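首页　产品　工作台与台面附件　资料下载　订购与服务　联系

Skurkstead 工作台面系统：Moon 浅色面板与 Galix 黑色网架

本页最后更新：2018年10月28日

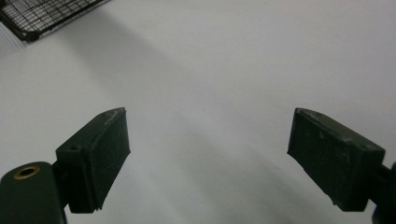
Moon 面板与 Galix 网架由 Skurkstead 设备部统一提供，面向学校实训室、公共厨房的备餐区、图书与档案整理间、社区活动场所以及各类需要在台面上分拣、摆放和短时收纳物品的单位。两种产品可以分别订购，也可以成套配置。成套配置时，面板作为工作区域，网架置于面板的一角或一侧，用于放置当班期间反复取用的小件物品。

本页说明产品的构成、规格、放置与使用要求、日常清洁、交付验收以及订购程序。采购单位在填写申请前，应当先核对现有台架的尺寸和承托条件。凡本页未列明的配置，以设备部书面答复为准。

一、产品概述

Moon 面板为浅灰白色的平整面板，表面不设花纹，不印刻度，也不带分区线。产品设计时曾收到多家单位提出的意见，希望在面板上预印网格或区域编号。经过试用，设备部决定保留无标记的表面，由使用单位根据自身流程自行划分区域。不同班组对分区的要求差异较大，同一张台面在上午和下午承担的工作也常常不同，固定印制的标记反而给后来的使用者带来困扰。

浅灰白色的底色便于发现遗留在台面上的小件和碎屑。颜色较深的零星颗粒落在面板上，在正常照明下一般容易辨认，清台时可以逐一拾取或擦除。对于需要核对零散物品的岗位，例如纽扣、别针、标签夹的分装，这一点较为实用。

Galix 网架为黑色细丝网架，网孔为小尺寸的矩形，网面四周以较粗的黑色边框收口。网面通透，放在浅色面板上时，透过网孔可以看到下方或后方的台面，管理人员不必挪动网架即可大致了解其周围是否有物品滑落。较粗的边框便于握持，也使网架在浅色台面上有清楚的轮廓，减少误碰。

两种产品采用一深一浅的配色，主要出于辨识方面的考虑。试用阶段另有一款浅色网架，与面板放在一起时边缘不够醒目，使用人员在传递物品时多次碰到架体，该款未列入正式目录。

二、规格

面板长边：891 毫米

面板厚度：23 毫米

面板颜色：浅灰白

面板表面：光滑，无印字，无分区标记

网架进深：117 毫米

网架颜色：黑色

网面形式：细丝交叉，小矩形网孔，粗边框收口

供货方式：单件或成套

库存地点：Skernau 仓库

面板短边按照台架型号配置，订购时由采购单位在申请表中填写台架型号，设备部据此发货。台架型号不明的，应当提供台架承托面的实测尺寸，测量时以内沿为准，并注明测量人和复核人。仅提供外沿尺寸的申请将被退回补充。

网架的长度有标准款和短款两种。标准款适合沿面板长边摆放，短款适合放在角部。两种长度的网孔和边框形式一致，可以混用。

三、适用场所

（一）学校与培训机构的实训室

实训室的台面通常由多个班级轮流使用，课间清台时间有限。Moon 面板没有接缝和凹槽，课后整理时可以用软布沿一个方向一次擦过。Galix 网架可以放置量具、铅笔、标签纸等当堂使用的物品。建议每张工作台配置一只短款网架，放在远离通道的一角，以免学生通过时衣袖或书包带钩挂边框。

供低龄学生使用的教室，网架应当放在教师一侧，或者仅在教师在场时取出使用。

（二）备餐与分装区域

面板和网架可以用于包装完好的食品、餐具和耗材的分装准备。两种产品均未按直接接触食品的器具申报，未包装的食品不得直接放在面板或网架上。使用单位如需处理散装食品，应当另行配备符合规定的托盘或容器，再将其置于面板上。

热锅、热壶和刚从烤箱中取出的器皿不得直接接触面板，应当使用隔热垫。隔热垫的面积应当大于器皿底部，使用后及时移开，避免垫下积存水汽。

（三）图书、档案与纸品整理

浅色无纹的面板对阅读细小字迹的干扰较小，适合核对书标、条签和卡片。整理档案时，网架可以暂存待处理的回形针、夹子和封套。边缘脆弱的纸张不应插入网孔或靠在网面上，以免纸边卷入细丝之间。

使用裁纸刀时必须垫切割垫。面板不是切割面，任何在面板上直接裁切造成的划痕均不属于质量问题。

（四）公共活动场所与共用工作间

手工、缝补、小件维修等活动对台面的要求较为多样。共用工作间应当在台面附近张贴简明的使用须知，写明禁止直接裁切、禁止放置高温物品以及离开前清台等要求。须知不宜贴在面板表面，可以贴在台架侧面或邻近墙面。

四、照明与摆放

Moon 面板颜色浅，对光线的明暗变化反应明显。当光源位于使用人员身后或一侧时，身体、手臂以及台上物品会在面板上投下柔和的灰色阴影，边界有时较为模糊。对于一般的摆放和分装工作，这类阴影不影响使用。对于需要辨别细小颗粒或浅色物品的工作，应当调整灯具的位置，使操作区域处于较为均匀的照明之下。

布置时可以参照下列做法：

先确定使用人员的主要站位或坐位，再确定灯具方向。灯光宜从使用人员前方偏侧的位置照射台面，左右手作业习惯不同的班组应当分别试看。

网架放在不遮挡主要光线的一侧。网面虽然通透，边框和架上物品仍会在浅色面板上形成阴影。如果发现阴影正好覆盖核对区域，应当移动网架，不必更换灯具。

靠窗的工作台应当在不同时段各查看一次。日光由窗外斜射时，面板靠窗一侧可能偏亮，另一侧偏暗，验收颜色时容易误判为色差。颜色的比对应当在室内照明稳定的条件下进行，并将两块面板朝同一方向摆放。

网架与面板边沿之间应当留出余量，不得悬出台面。设有推车通道的房间，网架不得放在面向通道的一侧。

五、安装

面板交付时不附带台架。安装前应当确认台架已经调平，各支脚均着地，承托面上没有凸出的螺钉头、胶渍或旧垫片。承托面不平会使面板局部受力，长期使用后可能产生翘曲，由此引起的变形不在保修范围之内。

安装至少由两人配合完成。搬运时应当将面板竖直抬起，手持长边的下沿，不得单手提起一角。到达台架旁后，先将一条长边落在承托面上，再缓慢放平。放平过程中，任何人不得将手指置于面板与台架之间。

面板定位后，检查四周的余量是否均匀。需要固定的，应当使用随台架提供的固定件，自面板下方安装。不得从面板上表面钻孔，不得使用长度未经核对的螺钉。固定件拧紧后再检查一次平整度，确认无晃动方可投入使用。

表面保护膜应当在安装完成之后揭除。揭膜时从一角开始，以较小的角度平行拉起，不得用刀片挑起膜边。膜下如有少量残留，可以用微湿的软布擦拭。

网架不需要固定安装，直接放置于面板上即可。放置前应当检查网架底部有无毛刺和附着的沙粒。有沙粒的，应当先擦净再放置，以免移动时划伤面板。需要经常移动网架的单位，可以在申请表中勾选软质底垫，底垫由使用单位自行粘贴。

六、使用要求

面板用于承放一般办公和实训物品，不得站立、坐卧或作为登高踏板。重物应当轻放，并尽量靠近台架支撑部位。搬动重物时应当抬起，不得沿面板推拉。

网架用于放置轻小物品。尖锐工具应当加套后放入，尖端朝下并朝向台面内侧。液体容器放入网架前必须拧紧盖子。敞口的颜料杯、胶水杯和清洁剂瓶不应放在网架内，网孔不能阻挡滴漏。

小于网孔的物品会从网面漏出。放置图钉、垫圈、珠粒等小件时，应当先装入小盒。小盒可以由使用单位自备，选用时注意盒底应当平整，盒口高度应当便于从网架中取出。

网架不得叠放使用。架上物品的高度以不影响使用人员视线为宜，共用工作间可以自行规定限高，并在使用须知中写明。

不得将网架悬挂在墙面、柜门或台架横梁上。Galix 系列目前不提供悬挂件，使用第三方挂钩造成的损坏和事故，由使用单位自行承担责任。

七、清洁与维护

（一）面板的日常清洁

每次使用结束后，先将台上物品全部移开，再用干燥的软布拂去碎屑。不得先喷水后扫屑，细小颗粒遇水附着在表面，擦拭时可能留下细纹。碎屑清除后，用微湿的软布沿同一方向擦拭，最后用干布收净水迹。

如有油污或胶痕，可以使用中性清洁剂。清洁剂应当先倒在布上，不得直接倒在面板上。擦拭后用清水布复擦一遍。不得使用钢丝球、去污粉、砂纸以及含有磨料的海绵。强酸、强碱和强溶剂类清洁用品一律禁止使用。

墨水、染料和有色饮料洒落后，应当立即吸干。浅色面板上的有色液体停留时间越长，越难完全清除。吸干时用布或纸按压，不要来回擦抹。

（二）网架的日常清洁

网架应当定期清空。清空后用软毛刷沿网丝方向轻刷，使积存在交叉处的灰尘脱落。刷洗时在网架下方垫纸或托盘，不要在已经清洁的面板上直接刷尘。

需要湿洗的，用软布蘸少量中性清洁剂擦拭网面和边框，再用清水布擦净，竖立于通风处晾干。网架完全干燥之前不得放回面板。网丝的交叉处和边框的内侧容易积水，收回之前应当用干布按压检查。

黑色表面如有局部磨损，应当暂停与浅色物品接触，并将情况报设备管理人员。使用单位不得自行喷漆修补。

（三）定期检查

设备管理人员应当按月检查面板和网架，并填写检查记录。检查面板时，重点查看边角有无崩缺、表面有无较深划痕、固定件有无松动以及面板有无翘起。检查网架时，重点查看网丝有无脱开、边框有无弯曲、表面有无毛刺。

发现网丝脱开或者断头外露的，应当立即停用该网架，贴上停用标识并单独存放。不得用胶带包裹断头后继续使用。

表面浅细的使用痕迹属于正常磨耗，不影响使用的可以保留。是否更换由使用单位根据工作性质自行决定。从事细小物品核对的岗位，可以适当提高更换标准，将换下的面板调配给要求较低的岗位。

八、包装与交付

面板以纸护角和外箱包装，网架另装一箱。成套订购的，两箱捆扎后一同发运，箱外标有产品系列名称。Moon 与 Galix 的包装标识不同，收货人员应当分别核对。

Skernau 仓库常备约200套成套配置，短款网架另行备货。超出常备数量的订单，由设备部安排分批发货，并在确认函中列明各批次的内容。每批货物单独验收，单独签署收货单。

收货时应当先查看外箱。外箱有明显破损、受潮或者变形的，应当在承运人员在场时开箱查验，并在收货单上注明情况。外箱完好的，可以先行签收，随后在室内开箱。

开箱后的查验内容包括：

产品系列、款式与订单是否一致；

面板四角及边沿是否完整；

面板表面有无贯穿性的划痕或者凹陷；

网架边框是否平直；

网面有无脱丝；

所选附件是否齐全。

查验中发现问题的，应当拍摄整体与局部的照片，连同订单编号一并提交设备部。照片应当在光线均匀处拍摄，局部照片旁边放置直尺。仅以反光或者阴影形态作为依据的色差申请，设备部将要求补充对比照片后再作受理。

在问题处理完毕之前，应当保留全部包装材料。包装材料遗失的，退换时的再包装费用由使用单位承担。

九、储存

暂不安装的面板应当平放于干燥的室内，下方垫放平整的底板，不得直接放在地面上。叠放时各块之间保留原有的隔层，上方不得再压其他物品。受场地限制只能竖放的，应当靠墙放稳并设置防倒装置，长边着地，底部加垫。

网架可以在原箱中存放。拆箱后存放的，应当避免在上方堆压物品，以防边框变形。网架与面板同处存放时，中间必须隔以纸板或软布。

存放场所应当远离暖气、炉具和长时间直射的日光。从低温库房取出的面板，应当在室内静置一段时间，待表面没有凝结的水汽后再行安装。

十、订购

采购单位应当填写《工作台面设备申请表》，Moon 面板的目录页为第23页以后的台面部分，Galix 网架列于同册附件部分。申请表须写明使用房间、台架型号、所需款式、网架长度以及收货联系人。

同一单位有多个房间需要配置的，应当按房间分别列项，不得只填写总数。过去的订单中曾出现各房间台架型号不同而面板统一发货的情况，退换耗时较长。分项填写可以使仓库按房间贴标，收货单位也便于分发。

申请表提交后，设备部将核对台架型号并发出确认函。采购单位收到确认函后，应当再次核对收货地址和楼层条件。没有货梯的楼宇，应当在回复中说明楼梯宽度和转弯平台的情况，以便安排搬运人员。

确认函发出后需要更改款式的，应当在发货之前以书面形式提出。已经发货的订单，按照退换程序处理。

十一、退换与保修

在正常使用和维护条件下出现的制造缺陷，由 Skurkstead 负责维修或者更换。下列情况不属于保修范围：直接在面板上裁切、钻孔或者敲击；接触高温器皿；使用禁用的清洁用品；台架不平或者承托不足；网架悬挂、叠放或者超出用途使用；自行喷涂、焊接或者改装。

退换的产品应当清洁干燥，附件齐全。已经自行粘贴标识的面板，应当先与设备部联系，确认能否受理。粘贴物留下的印痕如果无法去除，该面板按照已使用产品处理。

报废的面板和网架应当分开存放，按照所在地的规定处置。断丝的网架在处置前应当用厚纸包裹边缘，并在外侧注明内有尖锐部分。

十二、常见事项说明

关于分区标记。使用单位可以用低黏性胶带在面板上划分区域。胶带不宜长期停留在同一位置，应当定期揭换并清洁下方表面。胶带颜色由使用单位统一规定，同一房间内的含义应当保持一致。

关于书写。面板不作为书写板使用，白板笔和记号笔的痕迹可能无法完全去除。需要临时记录的，可以使用夹板或便笺。

关于单独购买网架。Galix 网架可以放在其他品牌或者原有的台面上使用。原有台面颜色较深的，应当注意黑色边框不易辨认，可以在附近加设提示。台面表面较软的，建议加装底垫。

关于单独购买面板。仅更换面板的单位，应当在拆除旧面板之前完成台架尺寸核对。旧面板的固定孔位与新面板不一定相符，不得为了迁就旧孔位而强行固定。

关于颜色批次。不同批次的 Moon 面板可能存在轻微的明暗差别。需要多块面板并排使用的，应当一次订购，并在申请表中注明并排安装。后续补购时，可以提供原订单编号，由仓库尽量选配相近批次，设备部不保证完全一致。

关于网架的取用方向。Galix 网架不区分左右，可以根据使用人员的习惯调整朝向。多人共用一只网架时，应当将其放在各方都能平稳取物的位置，不得要求使用人员越过他人手臂取放尖锐工具。

十三、资料与联系

安装说明、清洁要点和月度检查记录表可以在“资料下载”栏目取得。印刷版随首批订单寄送，需要加印的单位可以在申请表备注栏中提出。记录表允许使用单位根据房间编号增加栏目，原有检查项目不得删减。

产品咨询请寄 Skurkstead 设备部台面组，仓库提货事宜请联系 Skernau 仓库收发室。来信应当注明单位名称、产品系列和订单编号。尚未下单的，注明台架型号即可。

返回产品目录　申请表　安装说明　检查记录表　联系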